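Minoru Kudo has been mending and stripping desktop computers in Trotlow for six years, and he still keeps the first one he ever took apart on a shelf over the sink. It doesn't run. "I put the wrong supply in it and that was the end of that," he says.

The workshop is a single long room behind a tile shop. Old machines come in from offices and schools, mostly ten at a time on a pallet, and go out again either as working computers or as sorted parts. Kudo does the bench work. His business partner, Tudor Hodoroagă, does the collecting and the paperwork, and looks in twice during our talk to ask about a van.

I ask where he starts with a machine he hasn't seen before. "Lay it down and get the side off," he says. "Then leave it alone for a minute and look. People go straight in with a screwdriver and half the time there isn't a screw."

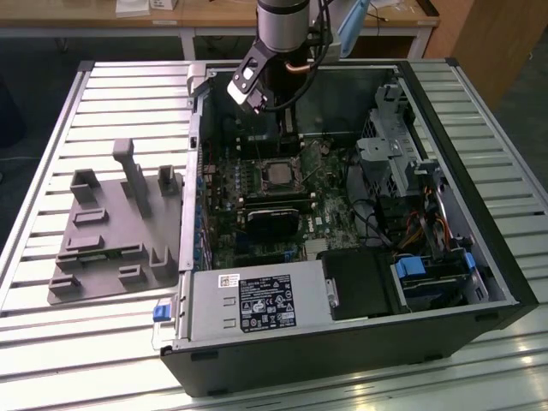
Kudo likes office towers better than home-built ones, and he can talk about the reasons for some time. They were bought in batches and made to be serviced by someone in a hurry. The part you are meant to pull is often a different colour from the rest, and he points to the blue tabs at the hard drive bay and the blue latch at the end of the power supply. "Somebody thought about that," he says. "On a home build you get four kinds of screw and a cable tie round everything."

The order hardly varies. Drives come out first and go into a locked box for wiping. Memory is next, then the cooler, then the processor, which he lifts by the edges and puts straight into a tray. He leaves the power supply until late. He never opens one. "I've no need to. It works or it goes in the crate."

Last year the workshop handled 1,817 machines. Fewer went back out whole than he would have liked. Hodoroagă puts that down to age, but Kudo blames storage. "They sit in a damp cupboard for years before anyone rings us. Ring us sooner."

His tools are plain: two screwdrivers, a plastic lever, a soft brush and a lamp. He had a powered driver and gave it away after it chewed the heads off a set of case screws.

He is 41 and says his back notices the lifting more than it used to. They are looking at a second bench, a bit higher than the present one, and in June they took on a larger unit across the yard for storage. Would he want a bigger workshop as well? He thinks about it while he winds up a lead.

"More shelves," he says. "I'd take more shelves."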